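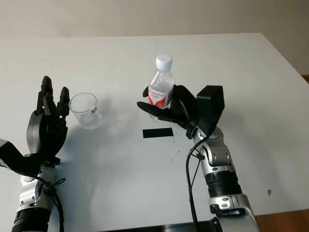

Yolanda Yupanqui

Progress report to the Varia Fund, second reporting period
Submitted 22 January 2018
Grant holder: Udano Seed Library
Partner: Murarico Growers' Cooperative

1. Status

Seed cleaning, drying and cataloging of the highland bean and quinoa accessions are on schedule. Germination testing is behind by one cycle. Spending is within the approved budget lines, with one transfer requested under section 6. No change to the end date is requested.

2. Cataloging

The catalog now holds 1,737 accessions with complete passport data: collection site, elevation, local name, donor, date received and storage position. Records carried over from the paper ledgers were entered twice by different people and the two versions compared. Where they disagreed, the ledger page was pulled and the entry corrected by hand.

Most disagreements came from local names. The same bean is written several ways in the older ledgers, and in two ledgers the spelling changes partway through with the handwriting. We have kept every spelling as a searchable alternate and chosen the one on the most recent seed packet as the main entry. Elevation was the next most common problem. Older entries give it in feet or meters without stating the unit, and these have been checked against the village where the seed was collected.

A further 157 accessions have seed in storage but no usable collection site. They are held under a separate prefix and will not be offered for distribution until the site is known or the line has been grown out and described. Roxana Salazar is going through donor letters from the original collecting trips and expects to resolve part of this group before the next report.

3. Drying and storage

All incoming lots now pass through the drying room before packing. Moisture content is measured on arrival, after drying and once more at sealing. Lots that miss the target at sealing go back to the racks. Large-seeded beans are slow to come down and have needed a longer stay than the protocol allowed, so the protocol now sets drying time by seed size.

The change from paper envelopes to laminated foil packets is complete for quinoa and under way for beans. The first delivery of foil packets from Pinheiro had weak side seams, found during the squeeze test we run on a sample from each carton. The supplier replaced the delivery without charge. Packets already filled from the faulty cartons were opened, the seed was rechecked for moisture, and the lots were resealed in replacement stock.

The cold room held temperature throughout the period apart from one power interruption in January. The backup unit started as intended — the log shows a short rise that stayed inside the permitted range.

4. Germination testing

Testing follows the schedule in the approved work plan, with replicate samples on moist paper and counts at fixed intervals. The delay comes from the growth cabinet, which was out of service while a replacement controller was on order. Beans were moved to the smaller cabinet in the meantime and quinoa was postponed.

Of the bean lots tested, 9 fell below the viability threshold and have been moved to the front of the regeneration list. Hard seed was a complication in several of the others. Seeds that had not taken up water by the final count were nicked and retested, and the results are recorded separately so that dormancy is not reported as loss.

5. Regeneration plots

The cooperative at Murarico has planted seven plots. Bean plots are separated by maize rows and quinoa plots by distance. Establishment was even except in the lowest plot, where standing water thinned the stand along one side. That section has been flagged and will be harvested on its own, with a decision on whether to keep the seed made after threshing.

Growers record flowering date, plant height and any off-type plants on a single sheet for each plot. The earlier form ran to several sheets and came back incomplete. The shorter version drops leaf measurements, which can be taken from pressed samples later.

6. Budget

Spending on packaging is under the approved figure after the move to larger packet orders. Equipment repair is over, owing to the cabinet controller. We request permission to transfer the packaging balance to the repair line. The total is unchanged, and the detailed statement is attached as Annex B.

7. Next period

Postponed quinoa tests will be run first, followed by the scheduled bean lots. Foil packing of beans continues by storage shelf, starting with the oldest material. Harvest at Murarico depends on rainfall, and plot sheets will be collected at threshing.

The duplicate set for off-site storage will be drawn once germination results are in. Udano still needs the signed deposit agreement from the Fund before that set can be shipped — a copy was sent with the previous report and is included again as Annex C.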